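15 de abril

Voltei às contas do braço robótico, e continuo desconfiado. A proposta da Brerkberg fala em 2506 euros «tudo incluído», e quem já comprou máquinas sabe o que vale um «tudo incluído». Lida a letra pequena, o suporte da garra é pago à parte (400) e o cabo de reserva custa 80. Um cabo! Fininho, azul, daqueles que passam por cima da garra e que eu aposto que vai ser a primeira coisa a ceder.
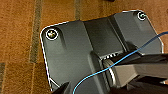 Jucélia Macedo escreveu-me que estou a ver o problema ao contrário: o cabo é barato, caro é o tempo parado à espera dele, e o melhor seria encomendar dois logo no início. Aceito a parte do tempo parado. Quanto aos dois cabos, quero primeiro ver quanto dura um.

A Standance faz mais barato no papel, mas cobra 33 por mês pelo programa, e ninguém me soube dizer o que acontece se deixar de pagar. Perguntei em março. Ainda espero. Na Aguiar foram simpáticos e mandaram-me um catálogo.

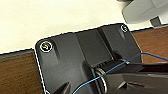

*Base da garra, com os parafusos e o fio azul.*

No orçamento vou separar três linhas: máquina, peças de desgaste, horas de montagem. A última costuma ficar a zero, como se as coisas se aparafusassem sozinhas.

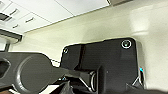

E falta a formação, que a Kanda vende em pacote e a Brerkberg jura que não é precisa. Enquanto não me puserem isso por escrito, com o preço das peças fixado, não assino. O dinheiro fica onde está e eu volto a pedir a tabela à Standance.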